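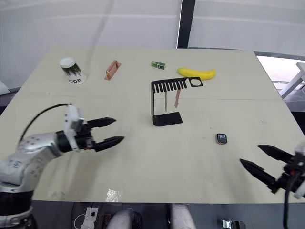

COURSE NOTES / MUSIC AND SMALL-SCALE PUBLISHING

Unit 4: Pressing, pricing and selling a short-run 7"

12 shares · 3 comments

These notes go with the session on physical releases. Read them before you start the budget exercise. The working case is the Drolham 7", a four-song hardcore record put out by Taltwood, a label run out of a spare bedroom. The pressing was 300 copies and the total budget was 3,000 dollars.

1. What the money covers

A short-run record has fixed costs and per-copy costs. Keep them in separate columns.

Fixed costs are paid once, whatever the size of the run: mastering for vinyl, cutting the lacquers, plating, test pressings, and artwork if the band is not doing it. Per-copy costs are the vinyl itself, center labels, sleeves, inserts and download cards if you use them.

Fixed costs are the reason small runs look expensive. Divide 3,000 dollars by 300 copies and each record costs ten dollars before anyone has bought a mailer or a stamp. Doubling the run would bring that figure down, but you would also have twice as many boxes to store. Plenty of labels have chased the lower unit price and then lived with the leftovers for years.

Freight from the plant is easy to forget. Records are heavy. Get the shipping quote in writing at the same time as the pressing quote, and put it in the fixed column.

2. Mastering and side length

A 7" at 45 rpm sounds best when the sides are kept short. Fast hardcore fits the format well for that reason. Drolham put 2 songs on each side and had room left over.

If a side runs long, the engineer has to cut it quieter or narrow the low end. Tell the band this before they record. A slow intro with feedback takes up as much room as a verse.

Ask for a separate vinyl master. A file prepared for streaming is often too loud and too bright for a lacquer, and the places where it goes wrong are usually cymbals and vocal "s" sounds.
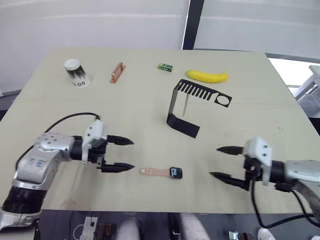 Sequencing matters too. The outside of the record handles loud, bright material better than the inside. Put the busiest song first on the side if the order allows it.

3. Test pressings

Play every test pressing you are sent, on more than one turntable if you can borrow one. A tick that shows up at the same point on all copies is a fault in the cut or the plate. A tick on one copy only is probably just that copy. Write down the side and the time before you contact the plant.

Taltwood approved its tests in March. The first set had a repeating click near the end of side B, so the plate was remade, and this added weeks. Do not book the release show until you have approved the tests.

4. Variants

Color vinyl sells. It also complicates the order. Each color change at the plant usually carries a charge, and a very small batch of one color can cost more than it brings in.

A cheaper way to make a limited version is to change the sleeve and leave the vinyl alone. Rubber stamps, a second screen-printed cover or a different paper stock can all be done at home. Number them by hand if you like, but decide the total first and stick to it. Collectors keep track.

5. Distribution

There are three usual routes: direct mail order, sales at shows, and wholesale to distros. Adjei, a distro with a long punk and hardcore list, takes records at wholesale or in trade. In a trade you swap your copies for other labels' releases and sell those from your own table. No cash changes hands, so trades are useful for getting the band's name into other towns and bad for paying off a plant invoice.
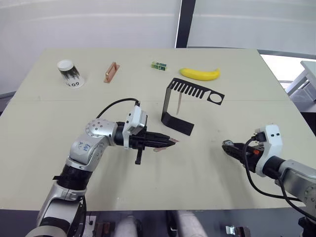
Wholesale has to sit above the unit cost. With a ten-dollar record this is hard, and it is the main weakness in the Taltwood budget. Mail order had to carry most of the run.

Set aside the band's copies before you announce anything. A share of the pressing in place of royalties is the normal arrangement on this scale – put it in an email so both sides have the number.

6. Budget exercise

Pollinow is a three-piece with five finished songs and no label. Using the two-column method, draw up a budget for a 7" release. State the run size, unit cost, mail order price and wholesale price. Say how many copies must sell by mail to cover the costs, and what happens to the fifth song if it will not fit.

One page is enough. Show the division.

Notes revised June 26, 2025

Share · 3 comments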